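New Handling Rules for Hand-Held Gripper Recordings

Grenadia, a small network of labs that record manual tasks for robot training, has put a new set of working rules in force this April. They apply to every desk where people use hand-held grippers with marker cubes, and they replace the short checklist the labs have used until now.

The text was written by Lena Wilczyńska and Raluca Matei. They read through 307 error reports from the last recording period and found that most problems started before the first grasp: a marker covered by fingers, a cable in the working area, an object left from the previous task.
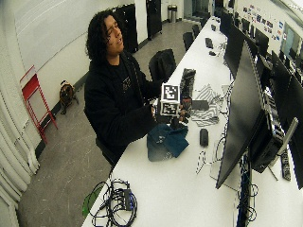 Marker visibility is the first section of the rules and also the longest. The operator has to show the cube to the fixed camera before each recording and keep it still until the tracking software, Foveck, confirms it. Hands should hold the cube from the sides, as at this desk, where two of the printed squares stay open to the view. If a finger touches the white border of a marker, the check must be repeated. Damaged or dirty markers are to be replaced on the same day, and the replacement must be written in the log.

The second section is about the table. Only the objects of the task may lie inside the reach of the gripper. Power strips and loose cables should go to the far edge or under the desk, and they must be moved before the session starts. Wilczyńska says this rule met the most resistance in the trial.

"People told us that a real desk has cables on it, and they are right," she says. "If the task needs a messy desk, the plan must say so. Then we know the mess was wanted."

Cloth has its own paragraph. Soft items change their shape after every grasp, so the log must state if the item started folded, flat or crumpled.
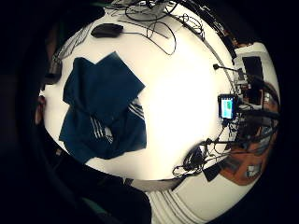
A striped dark teal-blue garment on the white tabletop, viewed from the gripper camera.

Two labs, Fulline and Urrego, tested the rules before the others and made 796 recordings under them. Matei says their comments led to two changes. The waiting time after the cube check became shorter, and operators may now stop a session themselves when the table is not in order.

Labs in the network can send questions on the text to either author. A translated version is in preparation.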